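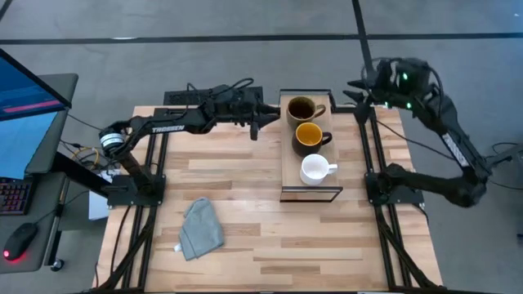 White rings on oiled wood table top after hot mugs – oil again, or sand everything?

Bastian Albers
Tuesday, February 7, 2023

Hello to all,

I have a question about a wooden table top, the kind made of many strips in light colors. I bought it second-hand in December from a closing shop in Mulovell. The seller did not know which wood it is. He only told me that it was treated with oil and never with varnish, and I believed him. I paid 550 for the top without legs, so I would like very much not to ruin it.

After I brought it home I cleaned it with a damp cloth, let it dry for two days and put on one coat of Kolteto table oil. The instruction on the can says to wait twenty minutes and wipe off what remains. I waited perhaps an hour, then the telephone rang and it became longer. When I came back the surface was a little bit sticky in places. I wiped as well as I could and after one week I could not feel the stickiness any more.

Now my problem. We drink a lot of tea and coffee at this table and we do not use coasters with discipline. In the last weeks I see white rings, very light, in the places where the mugs usually stand. From above they are hard to notice. If I look from the side against the window, I see all of them. There is also one darker mark which has a sharper edge and feels a bit rough under the finger. I think this one comes from a mug that was wet at the bottom and stood there the whole night.

What I have tried until now:

- wiping with warm water and a small amount of dish soap (no change)
- rubbing with a dry cloth for ten minutes (maybe a little better, maybe I only hope)
- a bit of the same oil on one ring (the ring became less visible, but after three days it was there again)

My brother-in-law says I must sand the whole top down to the raw wood and begin again. This would be a lot of dust in a small apartment, and I only have a hand block and no machine. In another thread I read that one should use mayonnaise. I am not against it, but I would like to hear from someone who has done it on an oiled surface and not on a lacquered one.

So my questions are: are the white rings inside the oil or inside the wood? Can I treat only the spots, or will I then see the spots forever? And does the material of the mug matter? We have ceramic ones in different sizes, and I have the feeling that the bigger ones leave the stronger mark, but it can also be that they only stand longer.

Thank you for your patience with my long text.
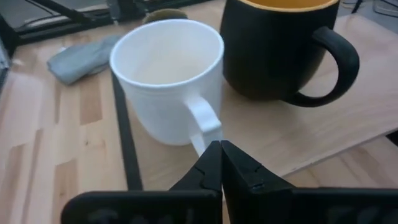

Signe Hjaltadóttir

The white rings are most probably moisture which is caught in the oil layer. When the oil is put on too thick and not wiped in time, it makes a soft film on top of the wood. Heat and steam go into this film and it becomes cloudy. On a table where the oil was wiped properly there is almost no film, and the same hot mug will usually do much less. Your hour with the telephone explains it quite well, I think.

The dark mark is another thing. If it feels rough, the water has gone down to the wood and raised the fibers. If it is also gray or almost black, there may be some iron in the story, for example from a tin or a screw, and then sanding alone is often not enough. But from your text it sounds like plain water.

I would not sand the whole top. I had the same trouble with a kitchen counter and did it in this way:

First, find out if there is really a film. Scratch very gently with your fingernail in a place at the edge where it does not matter. If you can lift something soft or waxy, there is a film.

Then take a white abrasive pad, the finest sort, and a little mineral spirits on a cotton cloth. Open the window. Wipe a complete strip from one end to the other, not only the ring. If you stop in the middle of a strip you will see where you stopped. On a top like yours this is an advantage, the joints between the strips give you a natural border and the eye accepts that two neighbors are not the same color.

Rub with the pad in the direction of the grain, light pressure, until the surface feels even and dull. Wipe again with a clean cloth. Let it stand until the next day.

Now the new oil, and please use much less than you want to use. A spoonful goes surprisingly far. Spread it, wait the time written on the can, and wipe until the cloth comes away nearly dry. Set an alarm on the telephone and do not answer it before you are finished! Wait one day and repeat. Two thin coats were enough for me, a third one changed nothing that I could see.

For the rough mark you begin with 180 paper on the block, then 240, on the whole width of that strip. Do not go finer than 240 before oiling. Some people in this forum like to go up to 2000, and it feels like silk for a week, but I found that the wood then takes the oil badly and the result is spotty.

About the mugs: the material matters less than the foot. Many ceramic mugs have an unglazed ring at the bottom which can hold a little water after washing, and this water is warmed on the table. Turn them around and look. A bigger mug also stays hot for longer, so your feeling can be right.

One important warning – cloths with oil on them can begin to burn by themselves when they are left in a ball. Lay them flat outside to dry, or put them in a closed metal can with water. I do not know exactly what is in Kolteto, but I would treat every hardening oil like this.

Lins

Mayonnaise works. I put it on a white ring in the evening, wiped it off in the morning, ring gone. Mine was an old sideboard and I am not sure if it was oil or shellac, so maybe it does not help you. It smelled a bit for two days.

You can also try the iron. Dry cotton cloth on the ring, iron on low and no steam, a few seconds only, lift and look. Repeat if needed.

Otherwise buy coasters, they cost nothing at Trornent.

Bastian Albers

Many thanks to both of you. I made the test with the fingernail near the edge and there is something soft coming off, so Signe is right about the film. It is worse on the side where I began with the oil. I also turned our mugs around as you said, and two of them have the rough ring without glaze.

I tried the iron on one ring before I do the big work. It became weaker but it did not go away, and I was a little afraid to hold it longer. The mayonnaise I will leave for the salad.

One more question to Signe: must I remove the film on the whole table at the end, also on the strips that have no rings? I would like to do one strip each evening, if this is allowed.

Signe Hjaltadóttir

One strip each evening is allowed. In the end I would do all of them, yes. The film is there also where you do not see a ring yet, and the next hot pot will show you. But there is no hurry. Only keep the order of work the same for every strip and let the cleaned ones stay without oil until the whole top is ready, then oil everything on the same day. If you oil them one after another you get overlaps at the joints, and those places will be thick again.

During these evenings put an old tablecloth over it when you eat. Raw or half raw wood takes red wine and beet juice immediately, I can show you photos of my counter.

After the last coat wait one week before you wash it with anything wet, and longer if the room is cold.

892 views

Related in Wood and Furniture
Oil or hard wax for a desk that is used every day?
Black stain around a metal screw, how to bleach it
Table top has bent in winter, will it go back?
How to dry oily cloths safely when you live in an apartment
Removing old wax from a cutting board
Which legs for a heavy table top
See all 831 threads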